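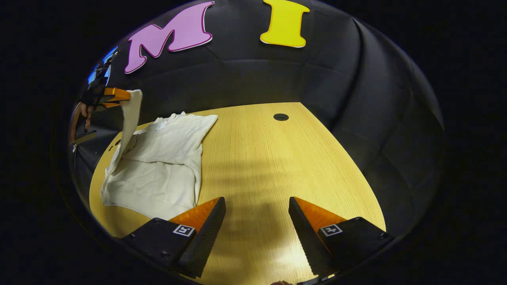 People wanted — gripper demonstrations, shirt folding and other table jobs

Enico is looking for people to show our robots how to do everyday things. Mostly laundry at the moment. Shirts, towels, a few fiddly bits later on. You hold a gripper in each hand and do the job with those, at a normal pace, and the recording goes off to train the arms. No robot to steer in this part, no coding.

Where: Stolletari building, first floor, ask for the Medina project at the desk.

What a session is like: 3 hours with 2 proper breaks. Somebody sets you up, you get a practice go, then you fold, we mess the thing up again, you fold again. It is repetitive. If that sounds dreadful please don't apply, if it sounds restful you'll be fine. Radio allowed.

Who we want:
— 18 or over, any background
— both hands comfortable squeezing a trigger over and over (tell us about wrist or thumb trouble first, we can shorten sessions)
— left handers very welcome, we are short of them
— able to stand for a while, stools are there if you'd rather
— patient with being told "slower please", and "keep the tips where the camera can see them"

You dont need to be good at folding. Different ways of doing it are useful to us, so fold how you fold at home. Dropped it? Carry on and pick it up again, we keep those too. Just don't help with your fingers.

Pay is 76 per session, paid monthly, travel on top if you keep the ticket. You sign a consent form before starting. Hands and sleeves do end up in the recordings, faces we try to keep out, and you can ask for yours to be deleted.

We have 3,490 demonstrations so far and want a lot more before December. Regulars get first pick of slots.

There is also a small amount of remote control work on Kerkon, driving the arms from a desk with a headset on. Seperate training for that, and we only take people who have done some gripper sessions first.

To apply: short message to Amra Shehu, Medina project, via the contact form. Say which hand you write with, mornings or afternoons, and when you could start. No CV. Closing 10/09/2022 — sooner if the slots fill up.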